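Matchbox labels, and how I came to own a shoebox of them

Aug 15, 2018 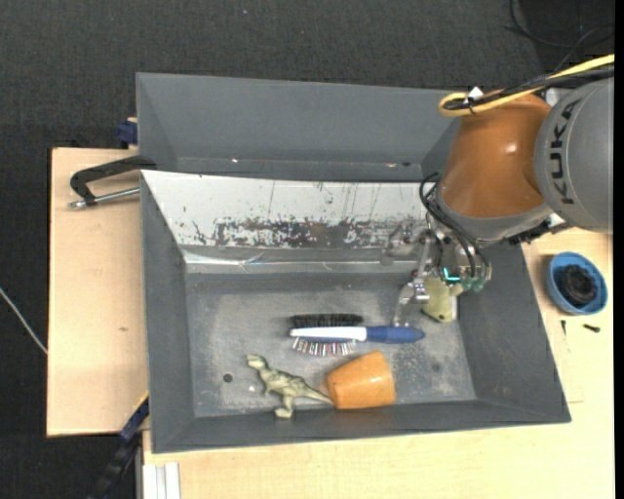
The tin from the garage sale

I went out for a garden hose and came home with a biscuit tin of matchbox labels. The woman wanted 11 dollars for it. I offered eight, she said 11, and I paid 11, so you can see how I'd go in business.

Inside were 32 labels soaked off their boxes and pasted into a school exercise book, plus a wad of loose ones that had stuck together over the years into something like a slice of lasagne. Whoever started the book had ruled neat margins and then lost interest after 2 pages. I felt I knew them at once.

Why anyone printed them so nicely

A box of matches is a dull thing to sell. One brand lights the stove as well as the next, so the makers fought it out on the lid. My favourites are from a firm called Orkura, who put a different bird on each box and seem to have employed an artist who had been told about birds over the phone. The kingfisher has eyebrows. The pelican looks like it's waiting to see the manager.

Ledora went the other way and did ships, all of them the same ship in different colours. I have it in red, green and a sort of mustard. Apparently there's a grey one that collectors will pay proper money for. I don't have the grey one. I've checked the lasagne.

Getting them apart

The advice is to float the labels face up in lukewarm water until the old glue lets go, then dry them between sheets of blotting paper under something heavy. I used the phone book, which was pleased to be asked. Most came up well. The Tang labels did not, as the red ink runs the moment it sees water, and I now have four pink rectangles and a pink baking dish.

If you have Tang labels, leave them on whatever they're on.

The checklist

Then I found the checklist. A collectors' club typed it up years ago and someone has scanned it, slightly crooked, and it runs to 2,602 entries. That's before you get to the hotel and airline boxes, which have a list of their own and, I gather, a rival club. There was a falling-out over whether matchbooks count. I have read the whole argument in the old newsletters and I still couldn't tell you who was in the right, though the matchbook people had better manners.

I've ticked off around 2 per cent of it. My household has asked what happens when I get to the end, and I said we'd cross that bridge in the next century.

Still looking for

The grey Ledora ship, obviously. Any Orkura bird after the pelican, particularly the owl, which I'm told is alarming. And a Vurken lighthouse with the border intact, as mine has been trimmed by somebody with pinking shears. I have doubles of the mustard ship to swap, and I'm open to offers on the exercise book cover, which has a very good tram on it.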